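Ticket 457
Product: Tremblay front-load washer
Subject: Error 9 at the end of the cycle, clothes come out soaked
Opened: June 11, 2026
Status: Closed by customer

Hi Tikley support! I bought this washer through your Skekedby store and it's been a total sweetheart up to now, so I'm a little sad to be writing. It fills fine, it washes fine, it drains (I can hear it gurgling down the standpipe), and then when it should go into the big final spin it just sort of rocks back and forth, thinks about it, rocks some more and gives up. The display says 9 and the door unlocks. Everything inside is heavy and dripping and I've been wringing T-shirts out in the bathtub like it's the olden days.

Stuff I tried before writing in:

Turned it off at the wall and let it sit for around 20 minutes. Same thing.

Took out half the load. Same thing, though it did rock for longer before quitting.

Ran the Skivov cleaning cycle with nothing in it. It finished! No error, full spin, the whole song and dance. So I got my hopes up, put the shirts back in, and there was my friend the 9 again.

I looked in the booklet and 9 is listed as "load distribution," with no advice other than to distribute the load. Well, okay. I did. I spread everything around the drum by hand and felt pretty silly doing it.
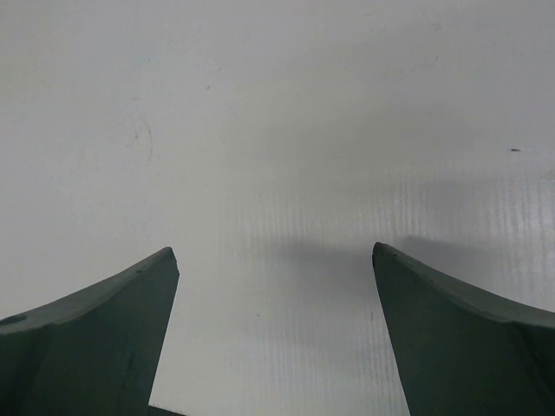
Francine Fraser: Thanks for all the detail, and for trying the empty cycle, that helps a lot. If it spins up with nothing in it, the motor and the drain pump are probably fine. Could you check that the machine is level in both directions, and let me know what spin speed it reaches before it stops? You can see the speed by holding the Options button while it's running. Please also tell me what kind of floor it's on.

Hi Francine, thanks for getting back to me so fast! Floor is old boards with vinyl over the top. I didn't know about the Options button and now I can't stop pressing it. It climbs to 400, hangs there for a bit, then drops back down and starts the rocking again. It did that over and over until it quit.

Level is a longer story. Side to side is perfect. Front to back the bubble was way off toward the door, and I'm kicking myself, as we slid the washer out in June to fish a sock from behind it and I never checked it after we pushed it back. I loosened the lock nut on the front left foot with a wrench, and that foot was barely touching the floor at all. I could spin it with my fingers.

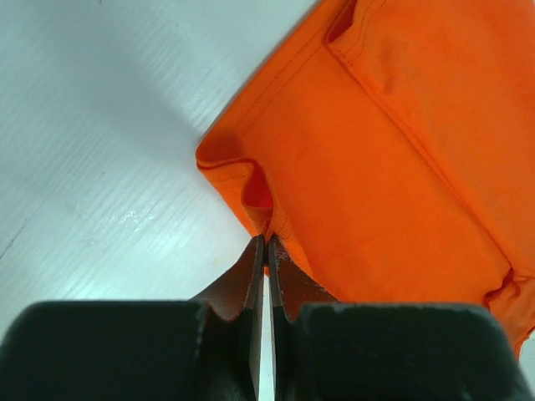
Orange fabric on the white tabletop.

So I wound both front feet down a little at a time and kept checking the bubble. Once it was centered I pushed on the top corners like you do with a wobbly restaurant table, and it still had a tiny rock to it on the diagonal. Another half turn on the left foot and that was gone too. Then I forgot to tighten the lock nuts, ran a load, and heard the foot unwinding itself! Please put that in your notes for the next person, because the booklet has the lock nuts on a completely different page from the feet.

Tightened them properly, started over with a mixed load, and stood there holding the Options button. It got to 400 and I held my breath.

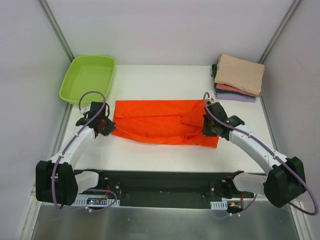
It sat at that speed for a second or two and then kept right on climbing, all the way up, with a normal amount of noise. No 9. I've run another load since, towels this time, and that one spun out fine as well. They came out damp instead of sopping, so the bathtub is a bathtub again.

One small question before I close this. The rubber pads under the back feet look kind of squashed. Are those something I can order from Skekedby, or do they come with the feet? I'm going to mark this as solved on my end, but if you could drop the part name in here I'd be really grateful. Thanks again, Francine!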